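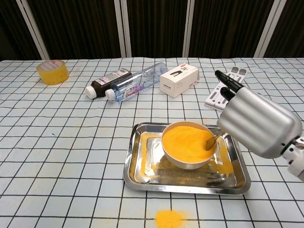 ## Robotics club minutes, February, 3:40 start

**Chair:** Tharushi Dissanayake
**Notes:** me (Pim is out so sorry about the typing)
Late start, projector cable again.

### 1. Last minutes

Approved. One fix: the gripper budget line should say $273, not $237. Fixed in the shared copy.

### 2. Spoon task, where we're at

- Spooning team went first. Arm is taking powder from the white bowl with the metal spoon, tray under the bowl.
- Spill is still the main problem. Powder all over the bottom of the tray and a patch on the tablecloth too. Tharushi wants spill weighed after every run from now on, tray and cloth seperately.
- Argument over how full the bowl should be. Ferura rules say "filled," no line, no weight. Half the team says heap it and practice the worst case, other half says level it off so runs can be compared. Voted. Level for scored practice, heaped for the last run of the day.
- Scoop angle: current script goes in too flat. Steeper entry tried on the simulator only, looks ok, not tried on the arm yet.
- Spoon handle is thin and turns in the fingers when the bowl of it catches. Ideas: tape the handle, fatter handle, grip nearer the bowl end. Need to check if tape counts as a modified tool. Tharushi to email Ferura.
- Do NOT swap spoons without telling the code people. The tip offset is set for this one.

### 3. Code

- Branch "Ullari" is now the main one. Old branch stays up till the end of the month then it goes.
- 979 logged runs in the folder, 336 have no notes at all. Without notes we can't use them for anything. New rule: no note, run doesn't count toward your hours.
- Note format = initials, start fill, spill weight, what went wrong. One line is fine. "bad" is not a note.
- Wrist still jerks on the lift. Could be the speed ramp, could be the path. Slow ramp first, change one thing at a time please.
- Someone asked if we can skip the return-to-home between scoops. Saves time but last month we lost track of position doing that. Leave it in until after the qualifier.

### 4. Table setup

- Grid cloth stays. The camera people are using the squares to line up the tray, so if you bump it put it back on the same lines.
- Long talk about clutter. Tape roll, bottles, small box etc. behind the tray. Vision team wants things left on the table for some runs, since the Ferura table won't be bare. Arm team wants it clear so they don't have to think about it. Settled: clutter on for vision runs, off for timing runs. Write which one in the note.
- Brush and dustpan needed at the table. The one from the hall closet keeps going back to the hall closet.
- Wipe the fingers down at the end of every session, powder gets in everywhere.

### 5. Money

- $1235 in the account before the entry fee.
- Nakajima quote for spare fingertips came in, higher than hoped. Hold off, ask if they do a school price.
- Drarkonance said yes to the T-shirts, wants the logo file by end of month. Which logo?? We have two. Bring both next time and vote.

### 6. Qualifier

- Entry form nearly done, still missing two parent signatures. You know who you are.
- Three-minute talk is part of the score this year. Need a speaker plus a backup. No takers in the meeting, Tharushi will ask people one by one.
- The talk should cover the spill numbers, good or bad. Judges asked about that at the info session.
- Van leaves from the side lot at 7:15 am. Packing list goes up on the board next week, add to it there and not in the chat, stuff gets lost in teh chat.

### 7. Other

- Can we try a second powder? Not before the qualifier.
- Lab door was left unlocked again. Last one out checks it and signs the sheet.
- Snacks are OK in the room, not at the robot table.

### To do

- Email Ferura on taped handles and fill level: Tharushi
- Slow ramp test, ten runs with notes: arm team
- Steeper scoop on the real arm, after the ramp test: arm team
- Go through the runs with no notes, save any you remember: everybody
- Kitchen scale for spill weights, borrow from the chem room: me
- School price from Nakajima: Tharushi
- Both logo files: shirt group

Ended 4:55. Next meeting same room, bring your laptop charged.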